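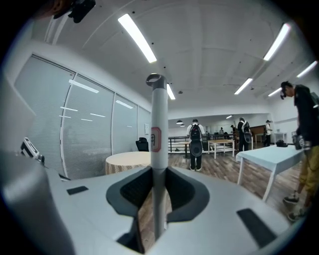 Pinza de mano Tusudon en una sala de recogida: varios operadores llevan mochila.

Tusudon – pinza de mano para recogida de demostraciones

Equipo para grabar ejemplos de manipulación sin robot. El operador sujeta la pinza, hace la tarea sobre la mesa y la cámara de la pinza registra la toma. Cada toma se guarda como un episodio separado, listo para revisar y etiquetar antes del entrenamiento.

Se sirve por parejas (mano izquierda y derecha) o por unidades sueltas. Las almohadillas de goma son recambiables y se piden aparte.

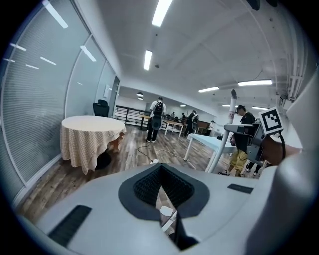 Segunda pinza con marcador fiducial cuadrado en blanco y negro.

Datos de uso
Autonomía: 6 horas
Episodios por turno y operador: unos 200
Formación inicial: 2 sesiones
Plazo de entrega: 21 días laborables

El marcador debe quedar limpio y sin reflejos – una pegatina rayada obliga a repetir la calibración. Recambios en la ficha de accesorios Porasness.

No incluye mesas ni objetos de prueba. Alquiler por meses a partir de marzo.

Pedidos y presupuestos: Vlasta Leka, Lallura. Soporte técnico: Bujar Dimitriou.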